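The Table Stays, the Bins Are Negotiable

I have spent three weeks of my adult life thinking about a tabletop, and I would like some of that time back. It started when Benjie Tolentino announced that we needed "a real surface" for sorting. Up to then we had been sorting on a folding thing from Grirkomora with one leg that gave up whenever you leaned on it to think.

So I read up on wood. Did you know people argue about butcher block online? They argue about oil. One man had written 1658 words on mineral oil and signed off by saying he'd switched to wax. I read all of it on a Thursday night, with dinner going cold next to me, on the folding thing.
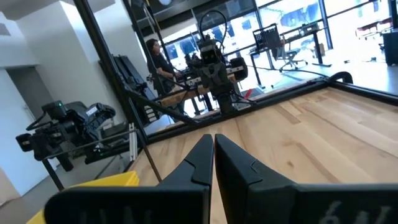 Benjie wanted the planks all one color. I held out for mixed strips, pale ones next to honey ones, on the grounds that a stain needs somewhere to hide. I won, mainly by being the person who placed the order. The surface cost $142 more than the plain one and I have not mentioned this to him, so hello, Benjie.

Then came the bins. My view is that a bin should be a color you'd never choose for anything you loved. Yellow is excellent. You can find a yellow bin from across a room, and you will never be tempted to take it home and put fruit in it. Benjie likes baskets with holes, because he says you can see what's in them without getting up. I say you can also see what's falling out of them. We tested this with a box of small screws from Lestamton and I consider the matter closed.

He does have a point about weight. A basket with slots is easy to grab, and you can shove it down to the far end with one finger when you need the room. This is also how a basket ends up living on the end of the table for good, holding one marker and a tape measure.
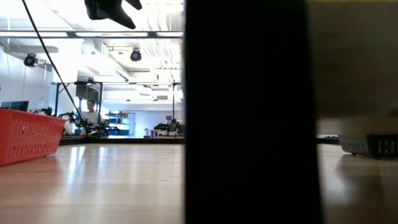
The basket in its natural habitat, at the end of the table.

My current rule is 70 percent bare wood at quitting time. I don't measure it. I squint. If I see more plastic than plank, something goes on a shelf, and whoever put it there can come and ask me for it.

Next up is oiling, for which I've bought a can of Dinsa and no rags.

Last updated: January 31, 2019

Comments

Fotis Sotiropoulos: Wipe the oil off after 20 minutes or you'll be sticking to that table until May.

Benjie Tolentino: $142??

Marlowe: Team basket. Just don't put screws in it.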